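August, 7:40 am, bathroom notes (mine, but read them if you're on towels this week)

OK so picking up where I left off, the bathroom at the Denduvance flat is still the smallest room on our list and it's still my favorite! I wanted to get the towel routine settled before we write up the room sheet, and I think I'm nearly there. The basket went back in the corner between the door frame and the shower. I tried it by the sink for a while and kept kicking it, so never again.

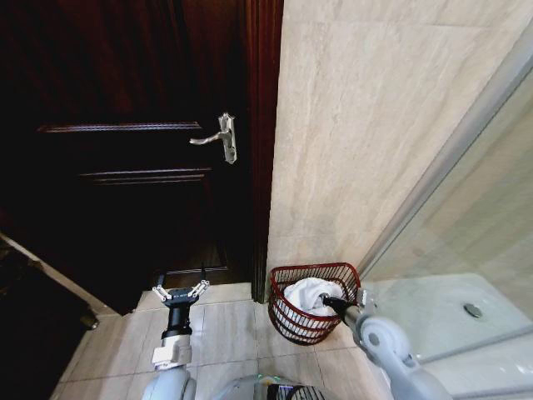 The thing I keep going back and forth on is whether towels should be folded before they go in the basket or just dropped in. Folding looks nicer (obviously) but this is the used-towel basket, people! I'm going with dropped in, and the room sheet will say so. Folded ones belong on the shelf, and Gajdoš, our old sheet from the last flat, mixed the two up and we had clean and used together for a whole month. Ugh.

Towels next. We have the 600 gram ones from Skullum and the thinner Fasik ones, and I've been weighing up which to keep in here. Thick ones feel great, but they take forever on the line and they eat up the basket. What I do like about a proper looped terry is how it bunches: grab it in the middle and it puffs into a round white lump with the sides hanging down, and it keeps together on the way over. The thin ones slither. So thick for the bathroom, thin for the kitchen, unless somebody has strong feelings, in which case write them in the margin.
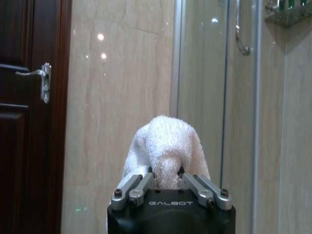 Laundry count for the month came to 184 pieces, way more than I guessed, and most of that is hand towels. I want to try a wash every 2 days instead of letting it all pile up. White goes on its own, always, please!! I found a navy sock in with the last lot and had a very tense hour. Also I'm adding the door to the wipe-down list, as that dark reddish-brown finish is glossy and I just know it'll show every fingerprint, especially near the moldings where the cloth skips.

Wall tiles: dry cloth after the shower cleaner, top to bottom. I tested 19 minutes of soak time on the grout and it was overkill, so go shorter. The shower drain cover lifts out for cleaning, put it back before you rinse or you'll lose a cap down there like I did.
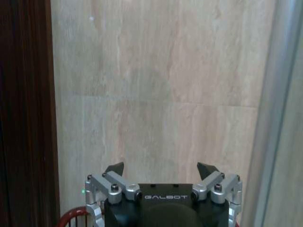

Marble-patterned wall, bathroom.

Still to do: label for the basket, new hook for the back of the door, ask for a second bath mat. Room sheet draft goes in the blue binder tonight.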